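Two Arms, One Valve: The Spring Project at the Bralthorpe Automation Club

Posted Jun 19, 2026 in Club Notes, Simulation

Members who attended the open evening in March will recall that the club agreed to set aside its line-following vehicles for a season and to take up an assembly task. The task chosen was the handling of a small brass-coloured valve held in a fixture on a bench, with two robot arms available to do the work. I undertook to keep a record of the project on this blog, and the present entry covers the period up to the submission of our entry for the Flallik Cup.

The whole of the work has been carried out in simulation. The club does not own an industrial arm, and the Flallik rules permit an entry made entirely in software provided that the scene files are submitted with the control program. We used Zaker, the simulation package already installed on the college machines, and the budget of £2690 was therefore spent almost entirely on two workstations capable of running it at a reasonable speed.

The first weeks were given over to the room. Several members felt that a bare grey floor and a floating bench would have served, and there was a fair discussion on the point. The view which prevailed was that shadows, tiles and wall fittings should be present from the outset, as the judges award marks for a program which copes with an ordinary room. The bench, the wood grain of its top and the tiled floor were finished before any arm was made to move.

Work then passed to the approach. One arm is brought down until its gripper lies almost level with the bench, and the fingers are led in towards the upper part of the valve from the side. Our earlier attempts came straight down from above and were abandoned, as the wrist ran out of travel before the fingers were properly in position. The other arm has its own program and holds clear until it is called.
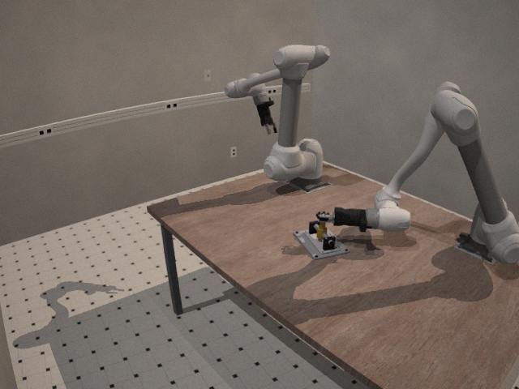
The side approach in Zaker, with the second gripper held clear of the bench.

Dividing the club into two groups proved sensible. One group took the motion of the arms and the other took the fixture, and the two met at the end of each session to exchange files. The exchange was not always smooth. On one occasion the fixture group altered the height of the base plate by 9 millimetres and neglected to record the change, and the motion group spent an entire evening looking for a fault in a program that was perfectly sound. A change log has been kept since then, and I would recommend the practice to any club beginning work of this kind.

The fixture itself deserves a word. The version with clamps on a flat plate came out of a long argument over how much of the pipe ought to be left exposed. Upright clamps towards the ends leave the middle of the valve open, and the gripper can come to the handle on top without meeting anything on the way. The cost is that the approach must be planned with some care on either side — the clamps are low, but the gripper body is broad.
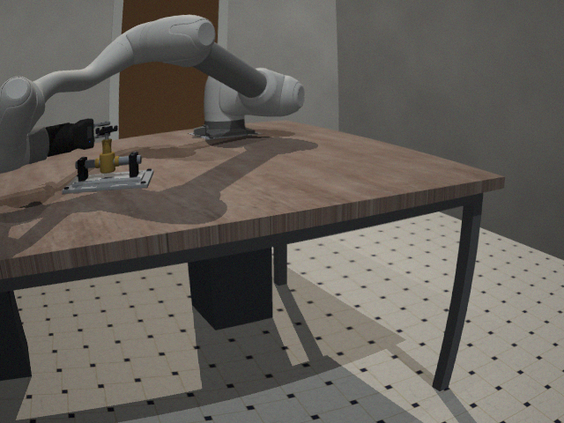 Does a member need to know how to program before joining the project?
Most of our newer members began with the fixture group, where the work is largely measuring and drawing, and learned to program as the season went on.

The entry was submitted with 7 complete runs recorded, as the rules require. I shall not set out the timings here, as the results have yet to be announced, but the club was satisfied with five of them. The remaining two suffered from a hesitation at the wrist which we have not been able to explain. The Iwasaki Prize, awarded within the Cup for the clearest written documentation, is the one for which I believe we have the better chance, and the fixture group's drawings are to be thanked for that.

The scene files will be placed on the club's shared drive once judging has closed. Sessions resume after the summer break in the usual room, and members wishing to continue with the two-arm work are asked to add their names to the list on the door.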